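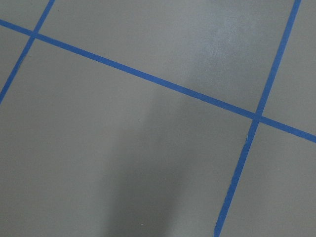
Section 2. Planning and budgeting before you order

Read this section before you sign anything. It applies to the Jitura floor robot and the Stonel charging dock, bought together or apart. Last revised Jul 3, 2021.

The brochure says the Jitura can be "up and running in a morning". Treat that as the best case, in a building with a flat floor, wide doors and a supplier who turns up. Most of the extra cost on a first order comes from things that were never on the quote.

2.1 Mark out the floor first

You need masking-width tape in a colour that stands out from the floor, a long tape measure and a straight edge. Blue on grey works well. Do this before you ask for a price, as the price depends on it.

1. Sweep the area. Grit under the tape will lift it within days.
2. Lay the longest line first, along the route you expect the robot to use most.
3. Lay the cross lines square to it. Let the strips overlap where they cross and press the crossings down by hand.
4. Keep each line at least 800 mm from walls, racking and door swings.
5. Walk the route with the largest load you mean to move. If you have to turn sideways, so will the robot, and it can't.
6. Look along each line for nicks, frayed edges and lifted ends. Replace any strip that is badly damaged.
7. Leave the tape down for a full working week and note who or what gets in the way.

Note: A shiny patch under a ceiling light can confuse the downward sensor. Check the floor with the lights on and again with them off. Sales staff at demonstrations tend to pick the dullest corner of the room, so ask them to run it where the glare is.

Note: A small nick at the side of a strip does not normally matter. A gap right across it does.

Caution: Do not paint permanent lines at this stage. Nearly every layout changes after the first week.

2.2 Work out the real cost

1. Start with the quoted price of the robot.
2. Add the dock. The Stonel is listed as optional, but without it someone has to plug the robot in by hand every shift.
3. Add 503 for the first year's software licence, then ask in writing what the second year costs.
4. Add 204 for each spare battery. You will want one.
5. Set aside over 3,000 for floor repairs, sockets and staff time. If you don't spend it, good.
6. Compare the total with what the job costs you now. Use your own wage records and leave the savings calculator on the Cemurura website alone. It assumes the robot never stops.

All prices are in pounds, before VAT.

Caution: Do not count on a trade-in value. Cemurura does not promise one, whatever was said over the phone.

2.3 Ask for a trial

The Flores rental scheme lets you keep a robot for four weeks before you commit. Returns are slow in December, and you may be charged until the unit is checked in – get the end date put in the agreement.

If the trial robot needs help more than twice a shift in its final week, do not order. Go back to 2.1, change the route and try again, or keep the trolley you already have.

Section 3 covers unpacking and the first charge.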